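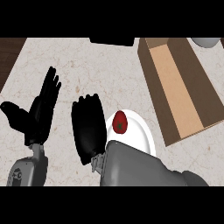
Recording a Kitchen Task by Remote Control: Tips for Operators

These tips apply to all Pultetti stations, including practice in the simulated kitchen. Questions should be sent to Indrek Paju at the Luik training office.

Before recording

Set out only what the task calls for. For the fruit transfer, this means the plate with the fruit on it and the open cardboard box, both on the marble counter.

Begin with both robot hands above the counter and clear of the box. Open the hand that will make the grasp before moving it toward the plate.

Check the operator view. A forearm may pass over part of the plate, as the right one does at the start position shown. The fruit itself must remain in sight.

During the demonstration

Approach the fruit from the side nearest the hand. Close the fingers slowly and stop at first contact.

Lift straight up until the fruit clears the rim of the plate, then travel to the box at a steady speed. Lower the hand inside the walls before letting go. Dropped fruit counts as a failed attempt.

Keep the idle hand still. Small, aimless movements are recorded along with everything else and will be learned.

If a grasp slips, pause, open the hand and try again. After 3 slips, end the recording and reset the counter.

After recording

Label each attempt in Tarix on the same day. Sets of 200 attempts are reviewed on Thursday, and those with a success rate below 95 percent are returned to the operator.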